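Gosovville, 2021-12-23

A subscription for having your computer taken apart

I should say at the start that I paid for this with my own money, or at any rate with money I was going to spend on a new boiler thermostat. Readers have accused me of being soft on firms that send me things. Vonomow sent me an invoice.

The product is called Gelar. It is a bench service, sold to small refurbishers like me: you get an arm, a gripper, a gripping fixture for the parts, the software, and a human being on the telephone for the first 36 days. You supply the table, the electricity and the patience. It takes memory out of desktop computers and puts memory in. It is also meant to do hard disks in carriers, coolers and processors, and the brochure lists these in that order, with the type getting smaller as it goes.

I run a workshop that turns retired office desktops into slightly less retired office desktops. Last year 600 of them came through. Most needed the same things done: old memory out, bigger memory in, disk swapped, blow the dust out, next. It is work that a clever person can do for a morning and a bored person can do for a decade, and Tharun Gowda, who has done the bulk of it for me, was getting close to the second stage. When I told him I was looking at a robot he asked if it would also be expected to make the tea.

Before signing anything I asked for a trial on the sort of machine we really get, a plain office tower with blue latches and a green board. Vonomow's demonstration videos use a handsome glass-sided thing that no council has ever bought. Usha Kandasamy at Vonomow agreed without any fuss, which made me suspicious, and then set up a trial that was perfectly fair, which annoyed me because I had half written this post in my head already.

The idea is simple enough. The case lies on its side with the panel off. Next to it goes the fixture, a grey tray with a place for everything: disk at the top, processor in its square pocket, a long groove for a stick of memory. The arm works between the two. Everything it knows about where things live comes from the tray being where you said it was and the case being where you said it was, so you learn to stop leaning on the bench.

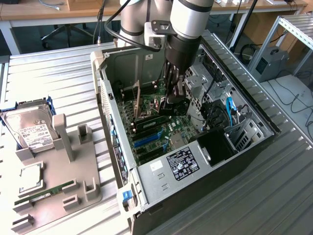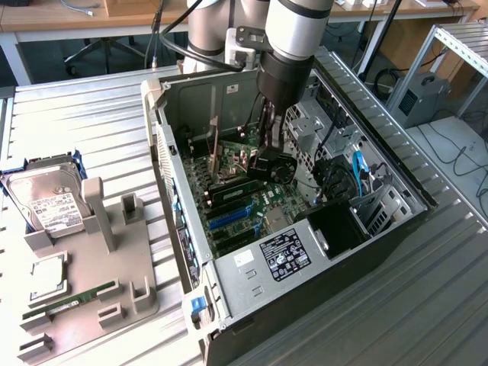
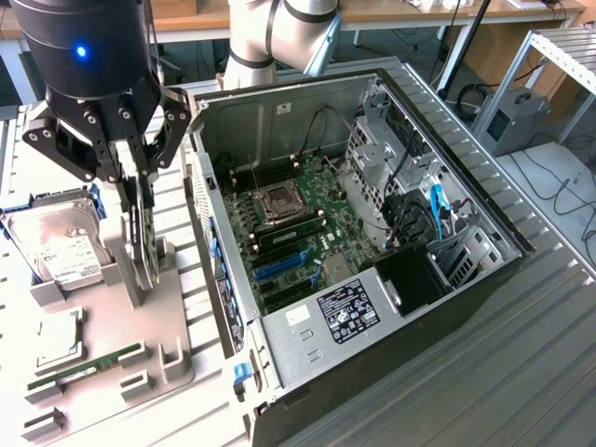

Going in near the memory slots, over the cooler, and at the parts tray.

Setting up a new model of case takes a while. You teach it the positions by hand, nudging the arm about with a tablet, and save them under a name. I saved my first as "beige", although it wasn't, and I have regretted it ever since because the software won't let you rename anything without typing out the serial number of the controller. Allow 62 minutes for your first case. I know it was 62 because the software tells you, in green, as though you'd won something. The second took less than half that, mainly because I had stopped reading the help pages.

Memory is what it is good at. The gripper lines up, goes down, and presses evenly from one end to the other in a way that I, with thumbs, have never managed. It is also slow. If you are used to watching Tharun do four sticks while telling you about his sister's wedding, the pace will hurt you. It approaches each slot like a man lowering himself into a cold swimming pool. There is a speed setting. Usha advised me to leave it alone, I didn't, and I now have a memory stick with a corner missing that I use as a bookmark.

Disks are fine so long as the carrier goes back in the tray the way it came out. Sit it a little crooked and the gripper closes, thinks about it, and opens again. Then a message comes up saying "Part not as expected", which I would like printed on a mug.

Coolers I can't recommend. It will line itself up over one nicely enough, but our older machines have paste between the cooler and the processor that has set like toffee, and you need to give the thing a bit of a twist and a bit of a swear. Gelar can twist. Vonomow say that better handling of stuck coolers is coming in February, and they may well be right. I've put a note on the calendar, in pencil.

Processors I would do by hand. It can pick one up and carry it about quite beautifully. The trouble is all in the last moment, with the socket open and the pins looking up at you, and I found I was holding my breath every time. A service that makes me hold my breath is not saving me any effort.

And then cables. The arm has no opinion on cables at all. Those bright blue disk leads that spring up over the drive cage have to be tucked away by a person first, or the gripper will come down and give one a good hard stroke on its way past. Tharun now does a round of tucking before each run. He has pointed out that this is a job the robot created.

I did look at the other one, from Achari, which is cheaper and comes without a parts tray. You are invited to print your own. I have a drawer full of things I was invited to print on my own and I closed the tab.

Support has been very good, by the way. I rang 5 times in the first fortnight and got the same patient voice on each occasion, including the time I had left the emergency stop pressed in and reported a total failure of the system. There was a short silence and then she asked me to look at the big red button.

So have I kept it? On the monthly plan, yes, for memory and disks only. It does its work on one bench while Tharun gets on with coolers and processors at another, and nearly 36 machines went through last week between the pair of them. He has started saying good morning to it. The thermostat will have to wait, and I am typing this in a hat.

Comments are open. If you have worked out how to rename a saved case, please tell me, because I've just taught it another one and panicked and called it "beige 2".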